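The Left Hand

The fault showed up on 10th January, in run 702, and for a while Nabila Salem thought it was her own wrist.

She had the grippers on, one in each hand, and was halfway through sweeping when the left one opened by itself. The dustpan dropped a few centimetres and rattled on the board. She closed her fingers on the trigger again and it held.

"Did you let go?" asked Slamet Liem from behind the drapes.

"No."

He wrote it down as operator slip. There was no other box for it on the Gresex form.

By the end of the shift it had opened twice more. Nabila put it in the log herself, in capitals, and went home with a bruise on her thumb where the finger joint had snapped back. The bruise was small. But the same grippers were going on the arms at Elora in August, and the arms would be lifting kettles.

In the morning Slamet read the log and rang Lesunance, who had made the motors. A man there asked if the cable had been bent. Slamet looked at the cable, which had been bent every day for over 16 weeks, and said he would check.

They swapped it. They swapped the trigger as well. Run 703 was clean, and so were the twenty after it, and the office wanted to know when the count would start moving again. The target was 2,185.

"Carry on, then," Slamet said. "Tell me if you feel anything."

Nabila carried on. Sweeping was the dullest task on the list, and she had come to like it.
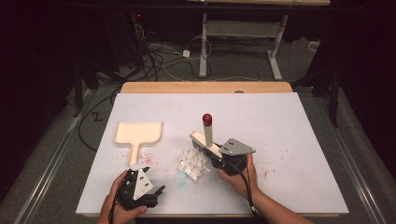

Dustpan on the left, brush on the right, paper in the middle.

On run 724 the left gripper opened again. It stayed open this time, and when she squeezed, it did nothing for a full second and then shut hard enough to crack the plastic near her knuckle.

She put both grippers down and pressed the stop.

"It isn't the cable," she said.

Slamet came round and looked at the crack for some time. Then he took the form, crossed out operator slip on run 702, and wrote her words from the log beside it — OPENED WITHOUT COMMAND. He signed it and put the time.

"They'll ask why I didn't write that the first time," he said.

"Yes," said Nabila. "They will."

He went to ring Elora, and she started undoing the straps.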